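Travel Writing Workshop – Handout 4
The weekend getaway piece: what goes in, what gets cut

Read before class. Bring your draft, two copies, double spaced. Kári Grímsdóttir is sitting in for the second hour so be ready to read out loud.

1. Pick one trip

Most drafts last time tried to cover three trips at once. Pick one. Where you slept, where you ate, what went wrong with the parking. If you went to the same lake town four summers running, write the last visit and let the older ones leak in where they have to.

Distance matters less than you think. The Tesemlow piece we read is 80 miles from the writer's front door and she never once says "hidden gem". Check your own draft for that one. Also "nestled", "quaint", "something for everyone", "foodie". Circle them, cut them, see what's left. Usually a hole where a fact should be.

2. Opening

Get us moving by the end of the first paragraph. Reason for going, who's in the car, when you left. That's plenty.

Weak: "There is nothing quite like the open road in July."
Better: "We left at six to beat the ferry line and hit it anyway."

The second one has a time, a plan and a problem. You want the next sentence. Dont start with the history of the town. History goes in around paragraph four, one or two lines, when we're standing in front of something old.
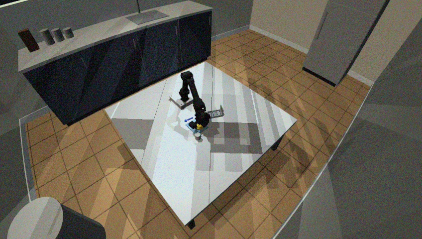 A word on weather. Everyone opens with weather. Fine if it changed the plan (rained out, road closed, boat didn't run). If it was just nice out, skip it.

3. Where you stayed

Name it, say what kind of place it is, say what you paid if you paid it. Dong-geon Geum's draft on the Rawat Inn did this well – room 422, top floor, no elevator, two kids and a cooler. We learned more about that inn from the stairs than from the paragraph on the lobby. He did have the price wrong in the first version. It's $220 a night, with breakfast, before tax. Call and check. Rates move, and readers will write in.

Things people want to know and writers forget:
– parking, and is it extra
– how far on foot to dinner
– noise (bar downstairs, trains, ice machine)
– minimum stay, esp. holiday weekends
– dogs yes or no
– is there a fridge

If the place comped you, say so in the piece. One line at the end is ok.

4. Food

Two meals. Three at the most. Nobody needs the whole menu. What you ordered, what it tasted like in plain words, would you go back. "Delicious" tells me nothing. "Salty, good, too much butter, I finished it" tells me a lot.

Watch the kids' meals problem: family pieces tend to spend 300 words on fancy dinner and then nothing on where the kids actualy ate. Parents are reading for the second part.

5. Getting around

Directions are dull to write and people really use them. Keep them short and put them where they're needed, or box them at the end. Say if you need a car. Say if the shuttle stops running early. On the Nilemetti trip the last bus back from the beach goes at 5:40 and three of the four drafts left that out.

Take notes as you go. I use the Noter app, some of you like paper, doesn't matter. Write down signs, prices, the name of the street. You will not remember the street. Do it the same night, before bed, even five minutes.

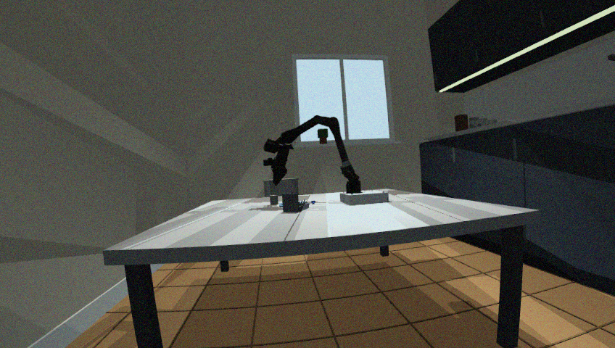
6. Ending

Shorter than you want. Common mistakes from last round:
– promising to come back
– the sunset
– what the trip Taught Me
– repeating the first line with a small change

Stop on the last thing that happened that was worth telling. The toll booth, the wet towels in the trunk, the argument over the radio. Then stop. If there's a practical point left over (book early, bring quarters), it goes in the info box.

7. Info box

Every piece gets one. Keep to this order:
Getting there
Where to stay
Where to eat
When to go
Good to know

No full sentences needed. Phone numbers checked by actually dialing. Seasonal hours marked as seasonal – a lot of coastal places shut after the fall and dont update the website.

For next time

Revise the opening and the lodging section only, leave the rest alone for now. Add your info box even if it's half empty. Read the two ferry pieces in the packet and mark where each writer first tells you who they're traveling with.

Drafts in the folder by noon the day before class. Late ones get read but not marked up.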